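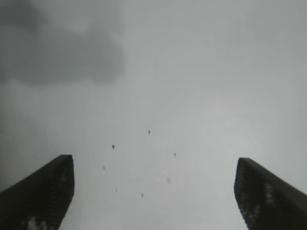 4 min read

We use cookies to improve your experience on this site. Accept / Manage preferences

I bought the Jitier desk mat in November to replace a cheap felt one that had gone bald under my mouse hand. It's the large size in pale gray, and I've used it every working day for 3 months at home.

It comes rolled in a cardboard tube. Mine had a strong curl at both ends. The leaflet says to leave it flat overnight, but one night wasn't enough for me. I rolled it the other way for an hour, then put a few heavy books on the corners, and by the second morning it was lying flat except for the front left corner. That one took most of a week.

The color is a plain cool gray. In the morning it looks a little silvery near the window and darker on the other side of the desk. If you want something warmer, Jitier also sells a tan one, and Lucyna Kubiak at my office has it. Hers shows pen marks more than mine does.

The top has a smooth, slightly dry feel. A mouse moves well on it. Writing on a single sheet of paper is fine too, though a ballpoint will leave a dent in the mat if you press hard. The dents I made in the first week have mostly gone. One from a signature is still there.

Cleaning is easy enough. Coffee wiped off with a damp cloth, even after it had been sitting through a phone call. Ink did not. I have a small blue line near the top edge that dish soap made lighter but didn't remove. I haven't tried anything stronger.

The underside grips a wood desk well. On the glass table in the spare room it slid when I leaned on it, so I wouldn't buy it for glass.

Before this I looked at the Coltetti mat, which is thicker and costs about twice as much. Miłosz Wieczorek let me use his for an afternoon. It's softer under the wrists, but the raised stitching around the edge bothered my forearm. The Jitier has a plain cut edge with no stitching. Mine hasn't started to lift or fray.

I'd buy the same one again, in the same color, and keep the pens off it. Four stars out of five. The missing star is for the curl and the ink.

Get new reviews by email. Enter your address to subscribe to our newsletter.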